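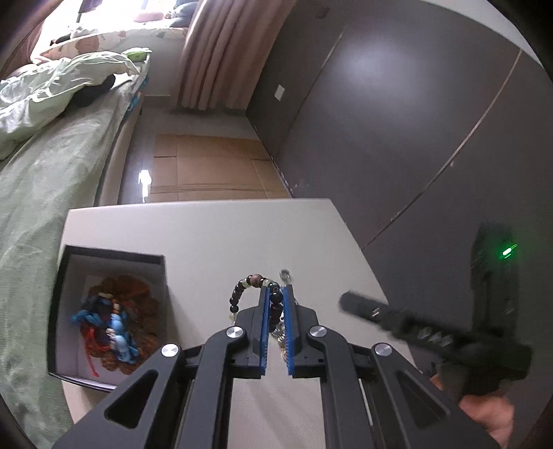
**Inherited jewelry: insure it, sell it, or leave it in the drawer?**

**ruvside_renter** · 8:14 pm

My aunt left me her jewelry. All of it, including the stuff that came free with perfume. The insurance company wants an itemized list before they'll add a rider, and the appraiser at Lykkegaard charges $60 per piece with no discount for quantity. I have 48 pieces. I can do that math and I don't care for it.

Do I pay, do I guess, or do I let it all sit there until I'm the aunt?

**gravelpit** · 8:31 pm

You don't appraise beads. Pull out anything with a hallmark, get those done, and put the rest in a bag marked "the rest." My whole family operates on this system and we've only had one feud.

**tin_thimble** · 8:40 pm

> You don't appraise beads.

Disagree. Some beads are worth more than the gold next to them. Old garnet, amber, decent jade. My grandmother's "junk" necklace got valued at $2221 and she used to wear it to clean the oven.

**gravelpit** · 8:47 pm

And for every one of those there's a coffee can full of plastic from the Urndale flea market. I know because I own the can.

**ruvside_renter** · 9:02 pm

How do I tell which is which without paying the $60?

**tin_thimble** · 9:10 pm

Amber floats in very salty water, but so do some plastics, so all a floater gets is a second look. Glass and stone feel cool when you first pick them up. Check the drill holes with a loupe: mold seams mean plastic or pressed glass. Do NOT do the hot needle thing. People will tell you to do the hot needle thing.

**mossback** · 9:15 pm

I came here to say do the hot needle thing.

**gravelpit** · 9:16 pm

Of course you did.

**mossback** · 9:22 pm

It works! It also leaves a hole, fine. Different subject: has anyone asked what the rider costs? Mine through Grendau had a deductible so high that I'd have to lose everything twice to see a check. I dropped it and bought a better lock.

**ruvside_renter** · 9:37 pm

Just looked. The most they'd pay on the whole pile is $2158, which is less than the appraisals.

**tin_thimble** · 9:41 pm

Then take photos, restring anything on rotten thread, and get two or three of the good ones looked at. Skip the rider.

**gravelpit** · 9:44 pm

So, the bag marked "the rest."

**tin_thimble** · 9:45 pm

A *labeled* bag. With photos. It's a completely different system.

**ruvside_renter** · 10:20 pm

Six hallmarks so far, and one brooch stamped "Souvenir." Going to Lykkegaard with the six. The brooch I'm keeping for formal occasions.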